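Romau end-handle board, butcher block
Sold by Birari Kitchen Goods, Stirkbridge

In stock
Delivery or collection from the shop

We were not keen on this one when the maker's leaflet arrived. It called the board "the heart of the worktop", and we have had enough hearts of the worktop to fill a skip. It also made a good deal of the handle, a black metal bar fixed along one edge, and we have seen plenty of handles on boards that were there for the photographs.

The handle does earn its place, with a reservation. Butcher block is heavy and awkward to get your fingers under when it sits flat, and the bar gives you something to take hold of. It is still a two-handed lift if there is anything on the board. Anyone who tells you to carry a roast to the table by that bar has not had to clean gravy off a floor.

The leaflet says the surface "heals itself". Wood does not heal. Fine knife marks close up a little after washing and oiling, and deep ones stay. If you want a board that looks new in April, buy one and don't cut on it.

Size
There are two sizes. We suggest measuring your worktop before you order the larger, and measuring the part you have left once the toaster is out. Most returns we get on boards are from people who measured the whole run. The larger one will not go in an ordinary cupboard, so assume it lives out.

Care
Wipe with a damp cloth and a little washing-up liquid, then stand it on edge to dry. No dishwasher, no soaking in the sink. Oil it every 3 months, more often if it starts to look grey. Any plain food-safe oil will do; the Obi board oil we stock (100 ml bottle) is fine, but so is the cheaper one next to it on the shelf. Dry the handle as well, mainly round the fixings, where water likes to sit.

Guarantee
6 months on the handle and its fixings. Nothing on the wood, which we think is mean, and we have told Romau so. If yours splits in the first few weeks, bring it in anyway and we will argue with them for you.

Would we buy it?
At full price, probably only if you have the counter space and would leave it out all year. For occasional bread and cheese a thinner board does the same job – and goes back in the drawer.
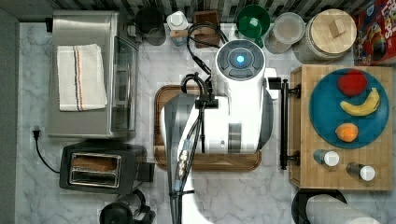 Stirkbridge, 4th December
A butcher-block board with a black metal handle bar, on a marble worktop that was already busy. It is holding fruit on a blue plate, and we suspect a lot of these boards will end up doing that. Check which side you want the bar before you settle on a spot: here it runs down the left.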